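4.2 Erprobung des Handgreifer-Sets im Kantinenbetrieb

Bevor ich zu den Ergebnissen komme, muss ich kurz ausholen, denn das Set von Zodgate ist in der Fassung, die wir im März bekommen haben, schon die zweite Generation. Die erste kannten wir aus der Vorstudie (Abschnitt 2.3), und ich war, das gebe ich gern zu, kein großer Freund davon. Der Griff war kopflastig, die Finger ließen sich nur mit einem Spezialschlüssel wechseln, und nach einer halben Stunde wollte man das Ding einfach nur noch weglegen. Entsprechend verhalten war meine Vorfreude, als Valdemar Bach den neuen Karton auf meinen Schreibtisch stellte. Und dann hat mir das Gerät doch Spaß gemacht!

Geliefert wird das Set mit zwei Fingerpaaren, Ladeschale, Kalibriertafel und einer Aufnahmesoftware, die bei Zodgate unter dem Namen Nekisow läuft. Wir haben durchgehend mit den gerippten, nachgiebigen Fingern gearbeitet. Das zweite, starre Paar haben wir nur am Labortisch probiert und für runde Gegenstände schnell wieder abgeschraubt (mehr dazu in 4.4). Die Einrichtung war in 13 Minuten erledigt, Kalibrierung inklusive, und das beim ersten Versuch und mit einer Anleitung, die an zwei Stellen noch die alten Menünamen verwendet. Wer die Vorgängerversion kennt, weiß, was das heißt.

Als Aufgabe haben wir das Abräumen von Tischen gewählt, also genau das, wofür Dierckx als Anwendungspartner später einen festen Arm einsetzen möchte. Im Labor hatten wir die Sache vorher mit sauberem Geschirr nachgestellt, aber das trägt nur ein Stück weit. Auf einem benutzten Kantinentisch steht und liegt alles durcheinander, Durchsichtiges neben Bedrucktem, Papier neben Kunststoff, und drumherum sitzen Leute und essen. Gerade die Flaschen waren für uns interessant, weil das klare Material der Tiefenschätzung gern Streiche spielt und die Finger sich an die Form anlegen müssen, ohne sie einzudrücken.

Insgesamt haben wir 251 Griffe aufgezeichnet, davon waren nach der automatischen Prüfung 192 ohne Nacharbeit verwendbar. Das klingt erst einmal nach viel Ausschuss, und Jasper Van Rooij hat beim ersten Blick auf die Zahl auch ordentlich die Stirn gerunzelt. Man muss aber dazusagen, dass die Prüfung in Nekisow sehr streng eingestellt ist: Sie verwirft jede Aufnahme, bei der die Lageverfolgung auch nur kurz aussetzt, selbst wenn der Griff selbst längst abgeschlossen ist. Die Schwelle lässt sich verstellen, nur leider gut versteckt im dritten Untermenü (wir haben den Support fragen müssen, der übrigens flott und freundlich war). Für die Auswertung hier sind wir bei der Werkseinstellung geblieben, damit die Werte mit denen aus Parkberg vergleichbar sind.

Abbildung 3 zeigt zwei Ansichten aus der Greiferkamera: zuerst den Tisch vor dem geöffneten Greifer, danach die grüne Flasche zwischen den Fingern.

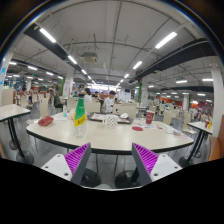
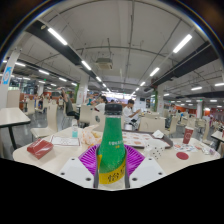
Abb. 3: Greiferkamera im Kantinenbetrieb, Fingerpaar mit gerippten, violetten Auflagen.

Kommen wir zum Tragekomfort, der in Produktblättern ja gern in einem Halbsatz verschwindet. Der Schwerpunkt liegt jetzt deutlich näher an der Hand, und das merkt man vor allem beim langsamen Heranführen, wo ich früher immer ein wenig gezittert habe. Valdemar hat größere Hände als ich und fand den Abzug etwas zu kurz geraten, ich kam damit prima zurecht. Eine verstellbare Abzugsweite wäre trotzdem ein feiner Zug für die nächste Version!

Weniger begeistert bin ich vom Datenexport. Eine komplette Sitzung belegte bei uns 348 Gigabyte, und Nekisow überträgt sie nur am Stück. Bricht die Verbindung ab, fängt man von vorn an, was uns einen ganzen Nachmittag gekostet hat. Jasper hat sich daraufhin ein kleines Skript geschrieben, das die Rohdaten direkt vom Speicher zieht und griffweise ablegt, und seitdem läuft es. Für den Preis des Sets hätte ich so etwas allerdings ab Werk erwartet.

Offen bleibt, wie die Finger altern. Einen Verschleiß konnten wir in der kurzen Leihzeit nicht sinnvoll messen, und Zodgate nennt dazu bisher keine Werte. Dierckx hat zugesagt, ein zweites Fingerpaar über längere Zeit im eigenen Haus zu nutzen und uns die Griffkraftmessungen zu schicken. Bis dahin rechnen wir in Abschnitt 5 mit konstanter Nachgiebigkeit.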